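Thread, because three people asked and I don't want to type it out three times. How I learned to stop worrying and read my strata minutes. 1/

Background: I bought a one-bedroom flat in a block of 40. Red brick, flat roof, a letterbox bank that has been "under review" longer than I've lived there. The building is called Andside. It's not on the side of anything.

2/ For the first couple of years I treated the minutes the way I treat the terms and conditions on a parking app. They came in, they were a PDF, they went to live in a folder called Flat Stuff with the dishwasher manual.

3/ Then in September the levy notice came with a new line on it. $162 a quarter, "sundry common property". I rang the strata manager to ask what was sundry about it. She said it had been in the minutes.

4/ Reader, it had been in the minutes. Item 11(c), between "bike rack" and "other bike rack". Passed on the voices. I was apparently represented by my own silence, which has always been my preferred legal counsel.

5/ So I made tea and read the whole lot. 73 pages going back to before I bought. Here's what I wish I'd known, in no order except the one I got annoyed in.

6/ The word "noted". If the minutes say your complaint was "noted", it has been buried at sea. If they say it was "noted with thanks", there was a hymn.

7/ "Deferred pending quotes" can go on forever. Our intercom was deferred pending quotes at six meetings. There were quotes. I found them attached to the third lot of minutes. They were deferred as well, pending more of themselves.

8/ The sinking fund has been renamed the capital works fund, so that you don't picture it sinking. I have looked at ours. I'm picturing it sinking.

9/ Always read the attachments. People put the boring thing in the minutes and the interesting thing in Attachment D. In ours, Attachment D was a four-page letter from the top floor about cooking smells, with a diagram. The diagram had wind arrows.

10/ Check the contracts. We'd been paying a firm called Todix to inspect the roof membrane twice a year. I asked for the reports. There was one report. It said access to the roof was not available on the day. 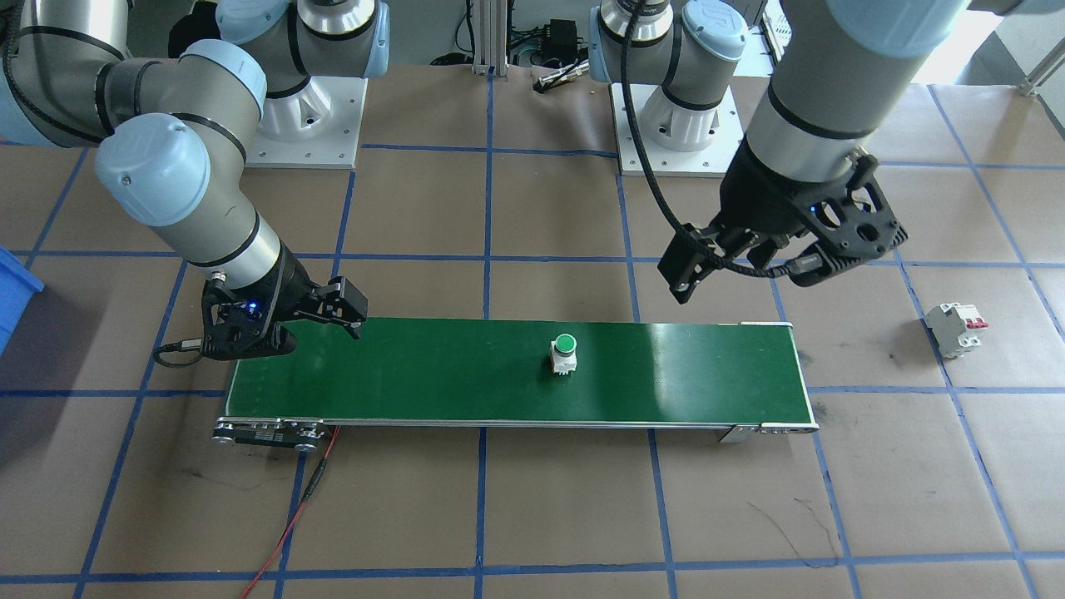 11/ Go to the meeting. I know. But ours is in the ground floor foyer at 6.30 pm and it runs on a quorum so thin that if you sit down, you've changed the result.

12/ I sat down next to Dagný Vigfúsdóttir from number 14, who had every set of minutes in a ring binder with coloured tabs. I asked what the green tabs were. "Lies," she said. I asked about the orange ones. "Gutters."

13/ Dagný has been to every general meeting since she moved in, and moved one motion in that time, to have the agenda sent out earlier. It was noted.

14/ Things I assumed you needed a law degree for and you don't: putting a motion on the agenda. You write it down. You sign it. You send it to the secretary before the agenda goes out. Mine was handwritten on the back of a seed catalogue order form and it went through fine.

15/ The motion was that Todix either get up on the roof or stop charging us for having stood near it. I had a gentler version but Dagný edited it.

16/ Rogério Fagundes, our chair, read it aloud in full in the voice of a man identifying a body. To be fair to Rogério, he's been chair for nine years because every year he asks if anyone else would like to do it and we all look at the carpet.

17/ (The carpet is also in the minutes. It was chosen over two other carpets in what I can only describe as the block's civil war. There are still people on level two who call it "the Minidport" in a certain tone. That was the name on the swatch.)

18/ The motion passed. Small cheer from me, which I regretted, as it then got minuted as "general discussion".

19/ Someone's replied asking about proxies. Yes, read up on proxies. If you've ever signed a form in the lobby because a nice person had a clipboard, there's a fair chance you've voted on things. I'd voted on both bike racks. I don't own a bike.

20/ And someone else asks if renters can see any of this. The rules change depending on where you are, so look up your own state. Where I am a tenant can come along to the meeting in most cases, but might not get to speak. In our block this would make them the best-behaved person in the room.

21/ What about the $162, I hear nobody's actual lawyer ask. I got a breakdown. It's the bin enclosure. The old one was fine except that it was too short for the new bins, which were too tall for reasons known only to the council.

22/ The enclosure people, Stojanovska, did a nice job. I'll give them that. It has a self-closing gate. The gate closes on you while you're still holding the bag, so you come out of there having had a bit of a hug.

23/ Would I have voted for it? Probably. That's the galling part. I'd have listened to the bin talk for ten minutes, put my hand up and gone upstairs to my dinner. All I lost was the chance to be bored in advance.

24/ Practical bits for anyone starting out. Ask for the last two years of minutes before you buy, and read them before you fall in love with the kitchen. Search them for "water", "crack", "legal" and "again".

25/ "Again" is the one. Ours had "lift again out of service", "car park again flooded" and, my favourite, "owner of lot 22 again reminded re: trumpet".

26/ Get the insurance certificate. Look at the date on it. Look at the excess on water claims and have a sit down.

27/ Be nice to the strata manager. Mine looks after a heap of buildings and every one of them has a trumpet. She answers emails much faster now that I put the lot number in the subject line, as she'd been asking me to do in the footer of every letter since I moved in.

28/ Start a binder. I've got 10 tabs so far. Dagný lent me her hole punch and wants it back before the next meeting.

29/ Update for those following the roof: Todix have written to say they'll attend next month, weather and access permitting. I've asked Rogério who has the key to the roof hatch. He's going to look into it.

30/ It's under "matters deferred".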